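Posted in: Student Work / Criminal Justice Studies

Response Times to Burglary Calls in Lowther and Koltley
Project report by Shayne Treloar
17 February 2018

1. Purpose

The project compared police response times to reported burglaries in two patrol districts. Lowther has its own station. Koltley is covered from Hitimthorpe, across the river.

2. Data

The public call log holds 2,000 entries for the period. After removing alarms, duplicates and calls logged without an arrival time, 101 burglary reports remained. Addresses were reduced to street level before analysis.

3. Method

Response time was taken as dispatch to first unit on scene. Medians were used, as a few calls held overnight distorted the mean. Calls upgraded to robbery were kept under their original code -- the log does not show when the upgrade was made.

4. Results

The median was 4 minutes in Lowther and 27 in Koltley. The gap was widest at shift change.

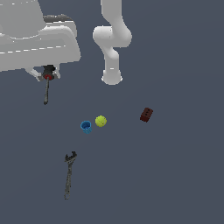 5. Limits

Dispatch times are entered by hand. Traffic on the bridge was not measured. A second extract, due in March, will be run through the same script.

Recent reports
- Bail Hearings in Baller: A Court Diary
- Bicycle Theft Near Campus
- Reading a Coroner's File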